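Does wrist camera only training hold up for picking up laundry?

lirnholm_dan
28th December

I'm trying to reproduce the cloth picking result from the Piven paper. They trained on 2,200 demonstrations, all from the wrist camera, with no fixed overhead view. I have 1,802 usable ones after throwing out the bad grasps. My policy does fine on flat tables but drops to 38 percent when the target is down in a bucket with other clothes draped over the rim.

The paper doesn't say if they filtered by background. Mine were recorded in a cluttered room on purpose – fabric on every side, a fan, and people walking through. Is the clutter hurting me, or is it the bucket? 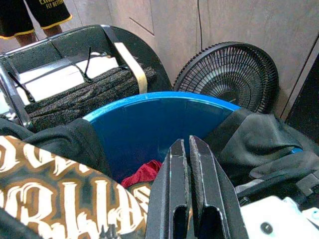
I'm predicting six steps at a time and running all of them before looking again. Same learning rate as the paper. Any pointers welcome.

Mared Bowen

I'd look at the steps before the background. On a table, a small height error doesn't matter much. In a bucket, the fingers can touch the wall on the way down and the rest of the chunk plays out anyway. Run two steps, then look again. We did this on our Juntunen setup in March and most of the bucket failures went away with no new data.

Then check how many of your demonstrations have a container in them at all. If it's a small share, record more of those – different approach angles matter more than different rooms.

rokgate_user

Just add an overhead camera. Wrist only never worked for me.

Mared Bowen

That would fix the occlusion from the fingers, but then it's no longer the same experiment. He's asking about reproducing the paper.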